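# Kourosh Ansari on retopology, baking and patience

Kourosh Ansari has made hard surface models for games since he left school. He now works with the small studio Zonside, and in the evenings he teaches a course with the name Wasska. We spoke on 19th November, mostly about one subject, which is how to bring a heavy sculpt down to a mesh that a game can use.

I asked him first where his students lose the most time. He did not need to think.

"They begin the low mesh too early," he said. "The sculpt is still changing, they are moving a panel here, a bolt there, and already they draw the new polygons on top. Then they must do it again. I did the same for years, so I can't be angry."

In his own work he locks the sculpt, saves it under a new name, and does not open the old file again until the bake. His last finished prop was a cargo walker for Doltent, a slow game about a mining town. The body came down to 1689 triangles. The limit in the contract was 3000, and I wondered why he stopped so far below it.

"Because the legs were a separate object and I was afraid of the legs," he said, and laughed. "The legs took 1677. So together it is more than 3000, and I had to write a polite letter. They accepted."

For the bake he uses a cage that he pushes out by hand in the difficult corners. He knows the automatic distance setting is quicker, and for simple boxes he takes it. On the walker he made 41 test bakes at low resolution before the final one. Most of them showed the same fault, a dark line along an edge where the UV island was not split but the normals were hard. He tells every student to check this before they touch anything else.

"If the edge is hard, split the island. If you don't want to split, make the edge soft and give it a bevel. They ask me which is better. It depends how close the camera comes."
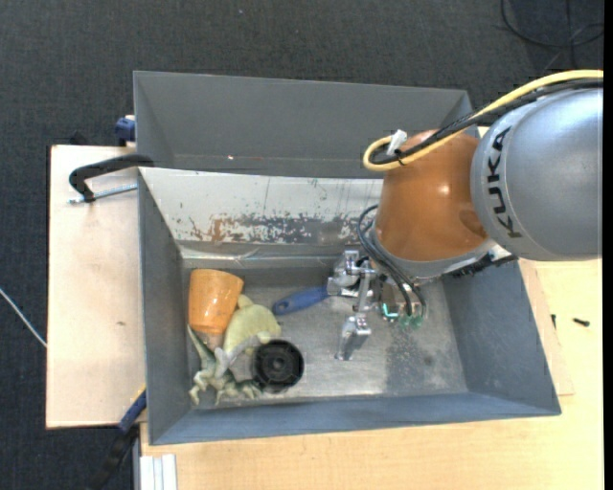 Reference is the part of the job Kourosh likes most, and he keeps large folders of it. He prefers photographs of real machines to concept art, as a painter can hide a joint behind a shadow and the modeler afterwards has to invent it. With an industrial arm like this KUKA one, he says, a beginner will model the silver and orange housings very well and then forget the cables. He would make the pale-yellow one from a curve, let it go over the top of the link and turn back in its loop, and only then place the black bundle beside it along nearly the same way. "Two cables, one path, but never exactly parallel," he said. "If they are exactly parallel, it looks like a toy." The lettering he would leave out of the mesh completely and paint it on the color map.

We spoke also about tools. For a long time he used a retopology plugin called Tabrizi, which he still likes for round forms, although it has not been updated since August and it crashes when he has symmetry turned on. For flat panels he draws the polygons by hand.

I asked if automatic retopology will soon make this work unnecessary. He has tried several programs and keeps one of them for rocks and cloth.

"For a rock, I press the button and I go to drink tea. For a hinge, no. The program doesn't know that the hinge must open."

His next course at Wasska will begin with a single door handle, and the students will stay with it for two weeks. Some complained already. He will not change it.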